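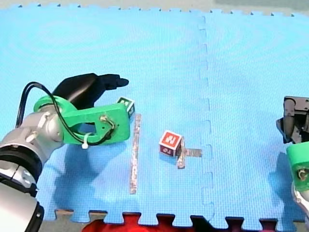 Articles > Housing and Health > Floor coverings and neighbour noise > Section 4

Search this journal Enter keyword or author

4. Floor coverings in the rented homes

4.1 What tenants put on the floor

The survey reached 3,505 households in the districts of Edlow and Stillach. We had expected that carpet would be the usual covering in the older buildings, and this was so in Edlow. In Stillach the picture was more mixed, as many landlords there had removed the carpets before a new tenancy and left a hard floor behind. The tenants then covered the floor by their own means. They used rugs, pieces of old carpet, cork, and very often foam tiles of the interlocking kind.

The foam tiles deserve some attention, as they are almost absent from the earlier literature on impact noise. In our interviews they were first bought for a small child or for exercise, and they stayed on the floor for other reasons. One tenant told us that the downstairs neighbour had asked her to keep them. Another had moved them from the child's room to the kitchen – the room directly above the neighbour's bed.

4.2 Joints and edges

A carpet is one piece, but a tiled covering has joints, and the joints influence how it behaves in daily use. Figure 2 shows blue foam mat of this type, with the jagged seam where two tiles lock together and, beyond the upper edge of the mat, a narrow strip of pale grey floor. We include such strips in our definition of "uncovered margin". In the interviews the margin was a frequent source of disagreement between neighbours. The person upstairs considered the room to be covered, while the person downstairs continued to hear chairs being pulled back from the wall.

We asked the tenants to keep a noise diary for 30 evenings. The diaries are not a measurement in the acoustic sense, and we do not treat them so. They record what was noticed, by whom, and whether somebody was disturbed in sleep or in conversation. The form was adapted from the one proposed by Trindade for the Rocha housing study, with two changes: we removed the question about outside traffic, and we added a space for the floor covering in the room above, where this was known.

4.3 Limits of the material

Three limits must be mentioned. First, the diaries were returned more often by people who had already complained to the landlord. Second, in six buildings the landlord replaced the floors during the study period, and these diaries were excluded from the comparison. Third, we have little information on the age of the foam. Tenants could seldom remember when they had bought it, and a covering which has carried a heavy sofa for years may not be comparable with a new one.

The Plivar buildings, where the floors are of a different construction, are treated separately in Section 5.

Acknowledgement. We thank Osvaldo Trindade for permission to use the diary form and for his comments on the version of 28th October.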